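Notes from the Torwood open day

I got to Torwood at 9:30 in November drizzle and the coffee line was already out the door. Worth it! The lab opens its doors once a year, and I mostly wanted the software people, so I skipped the arm demos and went straight upstairs.

Agathe Joly runs the perception side, and she had Plidarum up on a big monitor. It's their planner: it takes the camera view from the wrist, guesses at a grasp, and throws out the ones it doesn't trust. She let me drag the confidence slider down and watch the bad guesses pile up (so many bad guesses). The current version plans 50 grasps per view and keeps 5. I asked why 5 and she laughed and said it used to be 3.

Then we got onto shiny stuff. Glossy white surfaces give the depth estimate almost nothing to hold on to, and a mirror is worse — the planner sees a second gripper and tries to steer around it. They have 455 clips in the hard-cases folder, and I could have sat there clicking through them all afternoon.

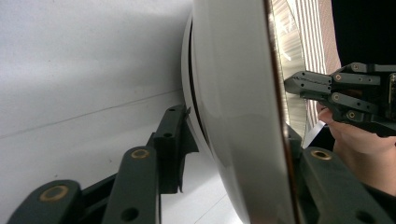
2 min read (201 words)

The fingers are right up against the white rim in that one, with their own reflection off to the right. Agathe's fix is a mask that flags mirrored regions before planning starts. It still misses curved chrome.

Lunch was soup. I caught the last half of the Zoltix talk on log replay, which went too fast for me, but the slides are supposed to go up next week.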